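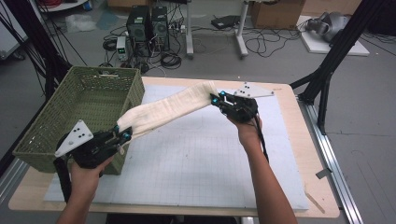
How long has your family been making ice cream in Lidthorpe?

"My grandfather started before I was born, but I've run the shop myself for 37 years," says Carmela Marino. "Before that I washed the dishes and did the wafers."

The shop is Zuccaro, on the corner where Station Road meets the harbour car park. Zuccaro was her mother's maiden name. When her grandfather retired, her father kept the name over the door, and people in the town have called him Mr Zuccaro ever since. He answered to it until he died. Carmela gets called Mrs Zuccaro too, mostly by people over seventy.

We spoke in November, when the shop opens at eleven and shuts at three. In summer she starts making the day's ice cream at five in the morning.

"You want the mix to have had a night in the fridge," she says. "You can churn it straight away if you're desperate, but it comes out thin. My father would know. He'd take one spoonful and ask me what time I'd made it."

The recipe for the plain milk ice has hardly changed. It is milk, cream, sugar and a small amount of cornflour, with no egg. Her grandfather left out the egg when eggs were hard to get and found that customers liked it better. The milk used to come from a farm at the top of the town. The farm gave up its cows in the nineties and she now buys from a dairy nine miles inland.

"The first year after we changed, I had people telling me it tasted different. Then I had people telling me in the third year, and by then I'd put it back more or less how it was. You can't win that one."

She makes sixteen flavours in August and five in winter. Vanilla isn't the best seller, although visitors expect it to be. Plain milk is, followed by coffee. On the busiest day she has a record for, a bank holiday in the middle of a heatwave, the shop sold 1,419 cones. She knows the figure from the till roll, and the till roll is in a drawer at home.

"We'd never got past 1,000 before that. We ran out of cones at half past four and sold tubs till six, and then we ran out of tubs. My sister was sending people over the road to the chip shop for a cup."

The business was nearly lost in the early eighties. Cheap tubs from the supermarket had arrived, and two poor summers came one after the other. Her father's answer was to put an Atari games machine in the back room, where the family used to eat their dinner, and keep the shop open on winter evenings.

"My mother was furious. She'd had that room papered. But the boys came in with their ten pences, and when they'd lost their ten pences they bought a hot chocolate. It paid the electric for two winters. I was quite good at it, better than most of them, and my father made me stop playing because he said it put the customers off."

The machine went to a dealer in about 1990. The back room is now the cold store.

She has been asked several times to open a second shop. The nearest she came was a kiosk at Rurnedeck, the shopping development on the far side of the river. It lasted one season.

"The rent was fine. The trouble was getting the stuff there. I was driving it over in cool boxes twice a day and stuck at the bridge with everybody else. And people at Rurnedeck are shopping, they've got bags in both hands. Nobody can eat a cone with bags in both hands."

What she does now is supply a few local cafés with four-litre tubs. Last year she sent out 336 of them, nearly all coffee and plain milk. She does the deliveries herself on the way home, and she'd rather not take on any more.

Her daughter works in the shop at weekends but has trained as a dental nurse, and Carmela says she has never pressed her about it.

"People come in and tell me it would be a shame if it closed. I say well, yes. I've got a few years in me yet. I've just paid for a new compressor, so I'm not going anywhere till I've had my money back out of that."

Zuccaro is open through the winter apart from two weeks in January, when the floor gets painted.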